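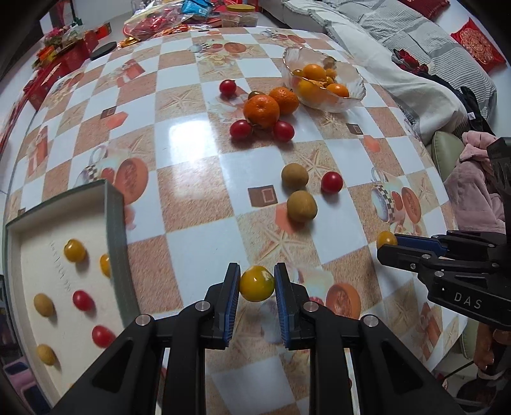
10/27/26

I have now owned the Parer sleeping pad for one full season, and I still don't believe the number on the box.

The number is an R-value, and it is printed large enough to read from across a store. I bought the pad in July because my old one had a slow leak at the valve and I was tired of waking up on the ground at 3 a.m. The Parer was on sale. The girl at the register told me it was "basically a four-season pad." I have heard that said of a lot of things that were basically a July pad.

To be fair to it, the thing holds air. Twelve nights out and I haven't had to top it up once. It packs down to the size of a loaf of bread, a short one, and it doesn't make the potato chip noise that got me thrown out of a shared tent a few years back. If that were all the company claimed, I'd have no quarrel.

But my hips were cold at Karaca Lake in the second week of September, with an overnight low in the forties, in a bag I've used for years at that temperature and worse. I checked the obvious stuff. I wasn't on bare rock, I'd eaten a proper dinner, my base layer was dry. The cold came straight up from underneath. I folded my rain jacket under me around midnight and slept fine after that, so make of it what you will. One night doesn't prove a thing, I know. It happened again on the next trip, though, and by then I'd quit leaving the jacket in the pack pocket.

What bugs me more is the weight. The listing says "ultralight" four times before it gets to a figure. I put mine on the kitchen scale without the stuff sack, the pump bag or the repair kit, and got 600 grams. The listing has a lower figure with a little star next to it, and the star leads to a line about "minimum configuration." I would love to know what you leave off a sleeping pad. The corners?
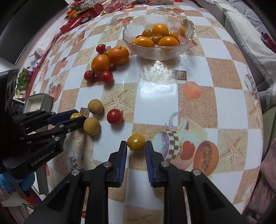

The pump bag deserves its own complaint. You clip it to the valve, trap some air, roll the top down and squeeze. The video makes it look like three squeezes. It takes me more like nine, and the clip pops off if the bag is at any kind of angle, which in a one-person tent it always is. I've gone back to using my lungs. Yes, I've read that breath moisture is bad for the insulation. I've also read that you should wash your down jacket twice a year, and I don't know anyone who does that either.

Then there's the tent. A few of you wrote after my last post asking whether I'd replaced the Garkitz with the new version that has the "storm-rated" fly. I have not. I looked at one in the store, crawled inside it in my socks, and came out with the same question I went in with: rated by whom? The tag gives a hydrostatic head of 1000 mm for the fly, and my ancient one is higher than that. The poles are thinner too. The color is nicer, I'll give them that. It costs $267, and my old one has one patched corner and a zipper that needs wax every spring.

I did spend money on stakes. The Dronby ones, the Y-shaped kind with the notch. They're stakes. They go into the ground and mostly stay there, and the package said so little about them that I trusted it right away. I bent one on a root at the second Karaca site and straightened it against a picnic table.

As for the pad, I'm keeping it for summer and putting a cut-down piece of closed-cell foam under it from here on. The foam is the blue hardware store type, just shoulders to knees, and it straps to the outside of the pack where it catches on every branch in the county. Add that to the 600 and tell me again about ultralight.

I did write to Parer and ask how they tested the R-value, whether it was the whole pad or the thick part in the middle, and how hard it was pumped up. I got a polite reply thanking me for my passion for the outdoors, with a coupon code in it. If they ever send a real answer I'll post it. The coupon expires Friday, if anybody wants it.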